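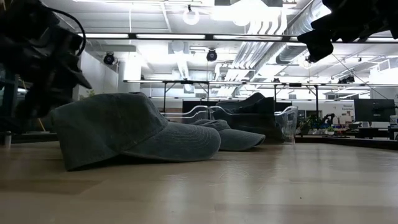

Invoice discounting circle

An invoice discounting circle is an arrangement in which small firms advance one another cash against unpaid customer bills, without a bank in the middle. Members pay into a common pot, draw on it when a customer is slow, and repay when the customer finally finds the cheque book. The idea is usually traced to the market town of Ocampo, where customers were often slow.

Origins

The first circle was set up by Fulgencio Villaseñor, a wholesaler of cleaning supplies, after his bank declined to lend against a bill owed by the bank itself. He persuaded 16 neighbouring traders to join. Meetings were held on a Tuesday, early enough that members had to be sober and late enough that they had opened the post.

Operation

A member submits an invoice and receives part of its face value, commonly 64 per cent, though circles with trusting founders have gone as high as 98. The remainder, less a fee, is paid once the customer settles. Each invoice must be approved by two other members, neither of whom may be related to the applicant. In Ocampo this rule proved hard to apply and was relaxed to exclude only brothers.

Disputes go to a referee chosen by lot. Tonantzin Lozano, referee of the original circle for longer than she wished, published a short guide to the job, most of which concerns how to end a telephone call.

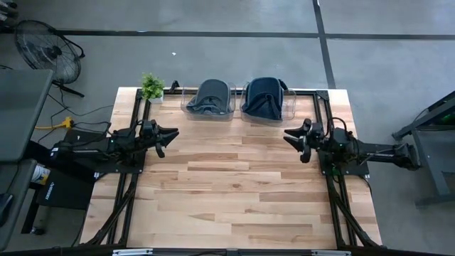 Spread and decline

The model was copied in Rustton, where Jérémie Fleury added a credit score for customers. The score ran from one to ten and almost every customer received a seven. A later online version, Rilell, let members bid for each other's invoices and grew to 55 firms before a single furniture importer defaulted on most of what it had sold. The importer had described its prospects as excellent, and had approved several of its own bills under an earlier trading name.

Criticism

The economist Amado Tagle argued that circles work best among people who hardly need them – a view that members disputed at length and in writing. Crescencio Cárdenas, a former member, complained that the fee was higher than an overdraft. Supporters replied that he had been refused an overdraft.

See also

Factoring; Mutual credit; Late payment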